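Custari Fragrance FAQ: The Questions We Get, Answered Without the Poetry

Does an "intense" version really smell stronger?
Sometimes. There is no rule that says what "intense" has to mean on a bottle. One house uses it for a higher dose of perfume oil, another for a different formula with more amber and less citrus, and a third for a darker box. Smell the two side by side on skin before paying extra. If the shop only has the intense one out for testing, ask for the other.

What is the difference between EDT and EDP?
In theory an eau de parfum carries more oil than an eau de toilette. In practice the ranges overlap, and we have worn EDTs that outlasted the EDP sold next to them. Treat the letters as a hint. The notes matter more: woods and resins hang on, lemon and bergamot leave early no matter what the label promises.

The ad says it lasts 12 hours. Will it?
On a wool scarf, maybe. On your neck, we doubt it. We wore Brandstead No. 3, which makes that claim, through an ordinary workday and were sniffing our own wrists by lunch to check that it was still there. Part of that is your nose getting used to it, so ask somebody else before you spray more. Part of it is the perfume.

Do pheromone colognes work?
We have not seen a reason to believe so. If a seller has good evidence, it should be on the page where the price is. What we usually find there is a pair of silhouettes and a countdown clock.

Should I spray on skin or on clothes? 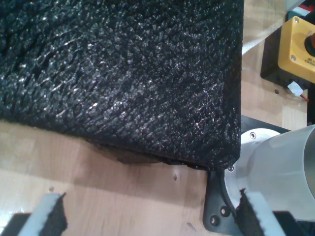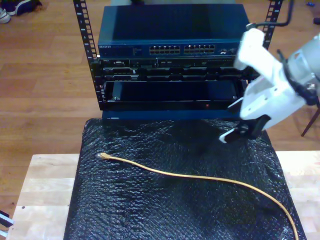

Skin first, if you want the scent to change the way its maker meant it to. Warmth moves it along from the opening to the base. Cloth holds it nearly still, so you get more of the opening and a longer, flatter finish. Shaggy, fuzzy textures like the sparkly black one in the first picture are the kind we would keep the nozzle away from, whatever the fiber is, and a pale wood tabletop is no better a place to catch the overspray. Alcohol and dye can mark both. Try a hidden spot on anything you care about, and skip silk altogether.

Why does the same cologne smell different on my friend?
Skin does play a part, though less than perfume counters like to suggest. Soap, lotion, laundry detergent and how much each of you sprayed explain plenty. We get suspicious when a salesperson says a scent "chooses" its wearer. That is a handy thing to say when it smells bad on you.

How many sprays is enough?
Two for the office. Three outdoors. If the bottle tells you to use six, it is either weak or the company would like you to finish it sooner.

Does perfume expire?
It can turn, and citrus scents tend to go first. Keep the bottle capped, out of the bathroom and away from the window. A darker color alone does not prove anything, and vanilla-heavy formulas often go brown while smelling fine. A sour or nail-polish note at the start that will not go away is a better sign.

Is a $128 bottle better than a $32 one?
It will probably have a heavier cap. Beyond that, you have to smell them. Kakakhel Vetiver costs $32 and is one of the few in our cabinet that we have bought twice. Prollavcombe Noir costs four times that, and we gave it away half full. Good materials do cost money, but so do airport displays and movie stars, and the price tag will not tell you which one you paid for.

What about "inspired by" copies?
They usually get the first few minutes right. Wear one until evening before you decide it is the same thing. We would also ask for an ingredient list, and walk away from any seller who can't produce one.

Can I trust customer reviews?
Read the middling ones. Five stars from a person who says they have not opened the box yet tells you about the shipping. We also skip any review that talks mostly about compliments from strangers.

Can I return a bottle I have opened?
Not to us, no. Order the sample vial first and wear it on at least two different days.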